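Minutes of the February meeting, Rirel Allotment and Garden Society

I took the notes again, so blame me (Divya) for the spelling and for anything I've left out. We got going at seven, or just after, once everyone had found a chair and Nghĩa had stopped handing round seed catalogues.

Last month's minutes were agreed with one change. I'd written that the bottom gate sticks. It's the top gate that sticks. The bottom gate doesn't shut at all, which is a separate item and we never got to it.

Water

Most of the evening went on this. The bill has come in and we used 3727 litres over the quarter, when we'd all been hoping to stay under 3000. I'd have sworn we were careful! There was a long chat about where it went. My own money is on the tap by the compost bays, which drips all day long and has done for as long as I've had my plot. Nghĩa Âu thinks it's hoses left running, and he did look at me a bit when he said it (once, I did it once, and it was the beans).

We agreed to change the washer on that tap first and read the meter again before the next meeting. If it's still going up with every tap turned off then there's a leak underground and we'll have to get somebody in. Nghĩa will read the meter. I'll buy the washer.

Hoses stay allowed for now, but please stand with them. Watering cans only on the two plots by the lane, as before.

Seed potatoes

The order is nearly ready to go off to Prevura. We're having 5 sacks this year, mostly earlies, and they can go in the shed to chit as soon as they turn up. I asked if we could try something other than the usual whites and got a good bit of support, so one of the sacks will be a red. Names on the sheet if you want a share - no name, no spuds, and I do mean it this year.

The shed

The felt on the roof has lifted at the back corner. Tendusex sent a price for doing the whole roof and I won't repeat what was said when I read it out. We'll patch it ourselves for now. I still think we'll end up paying for the lot by autumn, but I was outvoted and I'm being very good about it.

Please also take home anything of yours that's on the floor in there. There's a bag of bonemeal by the door that the mice have found.

Plot by the hedge

Still empty and still full of bramble. We talked about offering it as two halves, as a full plot puts new people off, and everybody liked that. The first half goes to the next name on the waiting list. We'll clear a strip down the middle before then, so bring loppers and decent gloves if you're about.

Spring lunch

Yes, we're doing it again. Soup, bread, whatever cake people feel like making. Đàm will do the bread at the same price as last year, which cheered us all up after the water. I've said I'll do a leek and potato, and somebody please do one without dairy in it.

Any other business

The robin's back by the water butt. Bonfires, same rules as always, none before dusk. We finished at nine and I locked up.

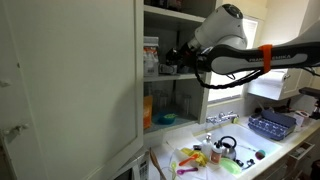 Nghĩa Âu asked for it to be added that the meter ought to be read last thing at night and again first thing in the morning, with all the taps off in between, or we won't know if it's a leak or just people watering. He'd also like the red potatoes to be a second early.

Recent items
Minutes of the January meeting
Waiting list: how it works
Seed swap, what's left over
Bonfire rules
Plot rents for the coming year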